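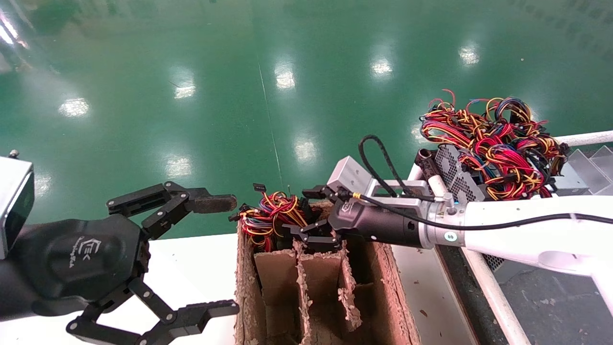
Two-gripper harness cell with divider box, showing a tangled bundle at the pick point.

Wakholm snag fault

The Wakholm snag fault (also snag-pull, or fault 3379 after the code it throws) is a failure seen in robot cells that sort wire harnesses. One gripper closes on a harness in a tangled bundle and lifts. The harness is still hooked to its neighbors, so the whole lot comes up, or the box does, or a connector gives way. Named for the Wakholm plant, where it was first written up in July as a repeat fault and not as operator error.

Background

The Wakholm cell used two arms at one table. Harnesses came in loose, in bulk, and were moved to and from cardboard divider boxes, one harness to a compartment. Control software was Fovivix, with a separate grasp planner called Lük (properly Lục – most of the plant paperwork has it wrong). Integration was done by Lindwood.

Harnesses are a hard part to pick. They bend, they hook on each other by the connectors, and there is no fixed shape for a camera to look for. Most cells of this type are tuned on single harnesses laid flat. The bundle case gets less time.

Description of the fault

Usual order of events:

Gripper closes on a wire near the top of the bundle. Grip check passes, as something really is held. Arm lifts. Slack runs out and the load climbs. At this point the arm should stop and lower again. In the faulty cell it kept going, up to the force limit, then tripped with code 3379 and froze in place with the bundle under tension.

Second gripper was still live in the early reports. It had its own task and its own limit, and did not know the first had stopped. In 2 of the logged events it closed on the same bundle from the other side and pulled against the stopped arm. Connector latches broke both times.

Cause

Put down to three things in the Lindwood report, though only the first was fully agreed on.

Lift check read too late. The load was compared with the expected weight of one harness only at the top of the lift, 800 ms after the start of motion. By then the wires were tight.

No shared stop. Each arm had a separate fault state. A trip on one did not hold the other.

Box wear. Cardboard dividers fray at the top edge after repeated use and the ragged edge catches connectors. Lindwood listed this as a main cause. The plant disagreed, and pointed to trips on fresh boxes. Not settled.

Poor lighting was also suggested early on, from overhead lamps reflecting in the glossy floor. Dropped after a trial with the floor masked showed no change in the trip count.

Safety

No injuries reported. The main risk was in clearing the fault. A frozen arm with a loaded bundle looks still but is not at rest – releasing the gripper lets the wires spring back, and a connector on a short length of wire can hit a hand or face. Staff at first cleared trips by reaching in and pulling the bundle free, with the second arm not locked out.

The interim rule had both arms powered down and locked out before anyone reached over the table, eye protection on, and the bundle supported by hand before the fingers were opened. Cutting wires to free an arm was banned, after cut ends were found in a finished box.

Fixes

Load is now read all through the lift. If it passes the single-harness limit in the first 20 mm, the arm lowers, opens, and asks the planner for a new grasp point.

Trip on either arm stops both. Restart needs a manual reset at the panel.

Lục was changed to prefer a connector with clear space next to it over a wire in mid bundle. A short side-to-side shake before the lift was tried as well. Worked on thin harnesses, made things worse on thick ones, and was left switched off.

Boxes are checked at shift start and swapped when a divider is torn below the top edge. Plastic dividers were looked at but the cell has not been changed over as of the last report.

Results

Code 3379 still shows up. The difference is that it now comes before the wires go tight in most cases, and the arm can be cleared from the panel with no one reaching in. Broken latches were not seen again in the follow-up period, which was short. The report itself says the period was to short to call the fault closed.

Related faults

Double pick – two harnesses lifted together but not tangled. Caught by weight, no tension.
Box lift – divider box carried up with the harness. Often logged as 3379 in older records, so counts from before the fix should be read with care.
False grip – fingers close on a loose tie or bit of torn cardboard and the grip check passes.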